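Category: Style & Eyewear
March
By the Style Desk

Second Sight: Why Old Frames Are Back on the Shelf

Vintage spectacles used to be a niche interest, bought at antiques fairs by people who already knew what they were looking for. Over the past few years they have moved into ordinary high street shops, and the stock is no longer kept in a drawer under the till.

Irum, a small optician's with a workshop upstairs, gave over one wall of its showroom to older frames last spring. It opened with 117 pairs, most of them unworn stock from the 1960s to the 1980s that had been sitting in warehouses. Today there are 228 on display, and the shop says the range brings in customers who would not otherwise have walked through the door.

Part of the appeal is fit. Frames made in the seventies came in a wider choice of bridge and eye sizes than many current ranges, and people with narrow faces often find them easier to wear. Part of it is colour. Older acetate was sometimes laid up in layers, so a frame that looks dark brown from the front shows amber or green at the edge when you take it off.

Price matters too. An unworn frame from a lesser-known maker can cost less than a new designer one, although the lenses will cost the same either way. At Irum the dearest frame on the wall is £207 before lenses.

What to check before you buy

Old plastic dries out. Hold the frame in both hands and look closely at the hinges and the bridge for fine cracks or a white bloom. A sour, vinegary smell is a sign that the material is breaking down, and a frame in that state should be left alone. It can also spoil others stored next to it.

Open and close the arms. They should move with a little resistance and stop at the same angle on both sides. A loose screw is a quick job, but a hinge that has pulled out of the front is a much bigger one, and some workshops will turn it down.

Ask whether the frame can be glazed. Shallow grooves, very round eye shapes and brittle rims can all cause trouble, and varifocals need a certain depth of lens to work properly. A good optician will tell you this before taking your money. Most will also ask you to accept the risk if the frame is your own, as there is no spare to replace it with.

Getting the fit right

Landau, a workshop that restores frames for several independent opticians, allows 3 weeks for a full job. That covers replacing screws and nose pads, truing the arms, polishing and a final fitting. Polishing is done by hand on the older pieces – a machine takes off too much material and softens the corners.

Heat is used to bend acetate, and it should only be done by someone who knows the material. Hairdryers and hot water at home are behind a good many of the broken arms that come in for repair. 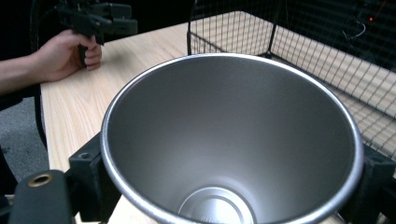 Looking after them

Rinse the frame under lukewarm water and use a drop of plain washing-up liquid. Avoid hand creams and anything with alcohol in it, which can dull the surface. Dry with a clean cotton cloth and leave the arms open for a few minutes before putting them in a case.

Keep them out of the car in summer. A dashboard gets hot enough to warp a frame in an afternoon, and older plastics suffer first. If you own several pairs, wear them in turn and have the screws checked once a year when you go in for your eye test.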